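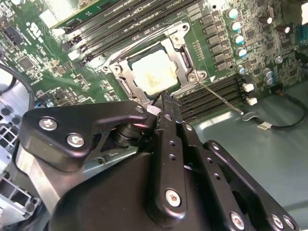

Keep the Old Server

Every office I have worked in has had at least one old server under a desk or at the back of a closet, and every few years somebody proposes to get rid of it. The argument is always the same. It's slow, it uses more power than the new ones, and the warranty ran out before half the staff were hired. Then a pallet gets ordered and the whole thing goes out the door, often with working parts still in it.

I think that's a waste, and I think it comes mostly from people being afraid to take the cover off.

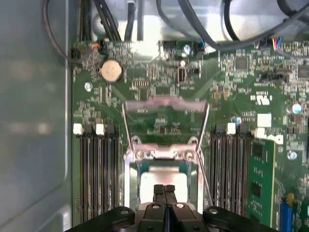 By Anoma Mollah
Opinion | Reading time: 4 minutes

A processor socket is a simple piece of hardware. There's a lever and a metal frame. You release the lever, the frame swings up, and the chip can be lifted straight out. Putting one in goes the same way in reverse. I have watched people who rebuild motorcycle engines on weekends back away from this job as if it were surgery.

Some of that fear is fair. Many sockets have fine contact pins, and if you drag the corner of a chip across them you can ruin a board in a second. Old thermal paste gets on your fingers and then on everything else. You should shut the machine down, unplug it, and ground yourself before you touch anything. But those are habits, and habits can be picked up in an afternoon.

I learned from Habibur Chowdhury, who ran the equipment room at Nanayakkara when I started there. He had a rule that nobody could order a replacement machine until they had opened the old one and told him what was wrong with it. People complained about this constantly. I did too. My first was a file server that kept restarting, and I was sure the board was dead. He made me clean the heat spreader, put on fresh paste, and reseat the memory one module at a time. It ran for another 3 years.

The money matters more than people admit. A used server processor, one or two steps up from whatever the machine came with, can cost less than a team lunch. When Tiago Esteves priced out a refresh for our storage closet last January, the used parts for the old machines came to under $200. The quote from Brullell for new ones had a delivery fee larger than that. We bought the parts, and the work took him one Wednesday.

There are good arguments on the other side. Junaid Ghumman, who signs off on our power bill, likes to remind me that an old machine running all day can eat up whatever it saved. He's right about machines that run all day. A backup box that wakes up at night and goes back to sleep is a different matter, and so is a test machine that gets used twice a month. I also wouldn't keep anything that holds customer records once its firmware has stopped getting updates. That one should be wiped and retired, and I won't argue.

What I object to is throwing out the lot without looking. These cases were made to be opened. The memory slots have latches you can work with a thumb. A module comes out, another goes in, and you can see when it's seated properly. Compare that with the thin laptops Wurkis hands out to new hires, where the memory is soldered down and a bad chip means a new board. We had 16 of those fail last year and there was very little anyone could do with them.

If I ran a training budget, I'd put one retired server on a bench and have every new technician take it apart and put it back together before they were given a login. Let them remove the processor and clean it. Let them find out how much force a socket lever takes, which is more than they expect the first time. If somebody bends a pin, the cost is a board that was headed for the recycler anyway.

Tharushi Sikder has started doing this with her new people at Fevitz, and I've asked her to save me a seat at the next one. My own hands are out of practice.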